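4 min read

Quick one tonight because the funeral is Saturday and I still don't have shoes.

My great-aunt died last week. Ninety-something, in her sleep, in the bed she'd had since before I was born. Everyone keeps saying that's the way to go and I guess it is. Anyway I got the job of writing the obituary, since I'm "the one with the blog". So that's what I've been doing on my lunch breaks.

Had no idea how much there is to it. I thought you wrote some nice things and mailed it to the paper. Nope. The funeral home in Pickering sent me a form. Then the paper sent me a different form. Then a cousin called to ask if her second husband was going in as "husband" or "late husband" or going in at all, and I didn't have an answer, and there went Tuesday evening.

The survivors paragraph is where it all goes wrong. I have four versions saved. Version one left out the step-grandkids, which was my fault, I just forgot, and I felt sick about it. Version two had them but as a separate sentence and their mom (rightly) asked why they got their own sentence. Version three was fine with everybody except it was too long for the paper. They charge by the line. I didn't know that either. By the LINE. So do the great-grandchildren get names or just a number? We went with a number for print and names for the online one. Not thrilled about it.

Also her age. Her driver's license and her baptism record don't agree. Two different years. My uncle says the church is right, my mother says the license is right becuase that's what she blew candles out for. We put the license year. If it's wrong she can take it up with us later.
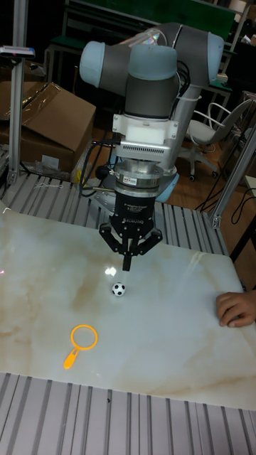
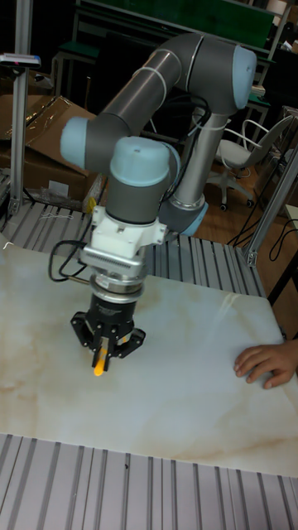 Where was I. The life part. This is the bit I wanted to do well and had the least room for. She was born in Gunum, which hardly anybody has heard of, on a farm that's now a reservoir. Came to Pickering at nineteen with a cousin and one suitcase between them. Worked the counter at Drorkari Dry Goods until it closed, then did the books for a feed store, then retired, then got bored and went back to the feed store. Played cards every week for money. Small money, but she did not play for fun, and she'd tell you so while she was dealing.

None of the cards stuff made it in. My mother didn't think it was dignified. We had a whole discussion. I lost. So the paper says she "enjoyed the company of friends" and if you ever sat at that table you know how funny that is.

What I did get in: the tomatoes, her bad singing (I wrote "enthusiastic" singing), and that she wrote a letter to every kid in the family when they turned ten. I still have mine. It's three pages and mostly about how to save money and not to trust a man who's rude to waitresses. I read it again last night at the kitchen table and that was the first time I cried properly. Hadn't had time before that.

Some stuff for anybody else who gets handed this job, because I looked online and it was all templates.

Ask about the deadline first. Ours was noon and I thought it was five. Made it, just.

Get one person to approve it. One. I sent it to the whole family thread and got back comma opinions from people who hadn't called her in years.

Check the maiden name with someone who can spell it. I had Vereck with a K and no C for two whole drafts and it was on the funeral home website like that for an afternoon before somebody caught it.

Read it out loud. I found "she is survived by her late sister" that way. Yep.

And write the long version anyway. The one with the cards in it and the thing with the neighbor's goat and what she said to the bishop. I'm doing that now, it's up to three pages, same as her letter, and I'm going to print some out and leave them by the coffee at the church hall. My mother doesn't know yet. She doesn't read this.

The viewing is Friday evening, and then the service, and then ham, there's always so much ham. I'm supposed to bring rolls. Need to find out how many people. Need shoes. The black ones have a heel coming off and I tried glue already.

Ok going to bed. More after the weekend, maybe, if I feel like it. Call your aunts.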